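Drallden Transload Building: progress report to Levell, September

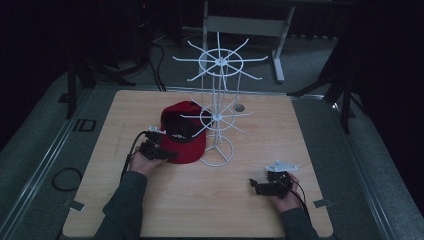
Red cap and white wire display rack on the wood tabletop.

Quick one this month, full cost sheet comes separate. Dawber is on site, Ullico is doing the steel and cladding. Numbers below are as of this morning.

Where we are

Foundations done on the north side. All footings poured and stripped, backfill in and compacted. Test results for the last pour came back fine, copies in the shared folder under Concrete.

South side footings, 4 still to pour. These are the ones next to the old storm drain. More on that below.

Steel: first two bays standing and bolted, third bay plumbed but not final torqued. Roof purlins delivered for all bays, stacked on the east laydown. Ullico wants to move the crane once and not twice, so they are holding bay four until the south footings are ready. We agreed to that. It costs a few idle days now but saves a second crane setup.

Slab: 2,220 square yards total in the main hall. None poured. Subgrade is graded and proof rolled in the north half, vapor barrier on order. South half can't start until the drain is moved.

Rail spur: ballast down, ties down for the straight section. Switch not here yet. Supplier says it shipped, we don't have a tracking number, chasing.

Problems

1. Storm drain. The old drawings had it outside the building line. It is inside, by enough to matter, and it runs right under two of the south footings. We potholed it in three places to be sure. Dawber priced two options: bridge over it with deeper footings, or reroute around the south corner. The engineer prefers reroute and so do we. City needs to sign off on the new tie-in. Application is in, no comments back so far. If it sits more than 7 working days we will ask for a meeting.

2. Wet ground at the haul road. Two loads of stone went in and trucks still rutted it near the gate. Put fabric down under the next lift. Holding so far but there hasn't been any real rain since. Would like to do the same along the laydown before October. Small cost, will come out of the site allowance.

3. Anchor bolts. One footing on gridline C had bolts set out of tolerence. Caught on survey before steel went up. Ullico slotted and welded plate washers per the engineer's detail, inspected and closed. Dawber now uses a steel template for all bolt groups instead of plywood. No charge to the project.

4. Power. Utility has the transformer on back order. Temporary service is enough for construction but not for testing the overhead crane or dock equipment. We asked for a delivery date in writing, got a phone call instead. Asked again.

Budget

Still inside the approved total. Contingency has been touched once, for the potholing and the drain design. The reroute itself will be the next draw and the biggest one so far. Dawber's price is in but we have questions on the pipe bedding quantity and the traffic control line, which looks high for a street with hardly any traffic on it. Will send you the change order once those are settled, please don't sign the version that went round last week, it has the wrong pipe length.

Steel is fixed price and all material is bought. Concrete price holds through the slab pours as long as we order before the winter rates kick in. That's the main money reason to push the drain along. Winter mix plus blankets plus heat on the south slab would hurt.

Invoices for August went in late, our fault, backup was missing for the equipment rental. Resubmitted. Please process as normal.

Schedule

North half is on time. South half is behind, how far depends on the city. If the permit lands soon we can make up some of it by pouring the north slab while the drain crew works, and by starting wall panels from the north end. Ullico is ok with that order. They need a clear lane of access down the west side, so Dawber is moving the trailers and the material shed.

Enclosed building before hard frost is still the target. Doable, no slack left in it.

Safety

No lost time. One first aid, cut hand, banding on a purlin bundle. Toolbox talk done on it and gloves checked. One near miss, a dump truck backing without a spotter at the gate. Driver was sent home and the hauler has been told.

Next month

Pour the south footings if we get the permit
Drain reroute, trench and tie-in
North slab, first placement
Bay three final torque, start bay four
Wall panels, north end
Switch delivered and set
1,000 gallon fuel tank: pad formed and poured, tank itself comes later

What we need from Levell

Decision on the dock door color, it's holding up the door order. Either one is fine with us, same price same lead time.

Ok to use contingency for the reroute, in principle, so Dawber can book the pipe. Final number to follow.

Somebody from your side at the meeting with the city if it comes to that. It tends to go quicker with the owner in the room.

Survey of the finished footings and the updated bar chart will be uploaded by 4 pm, same folder as last month.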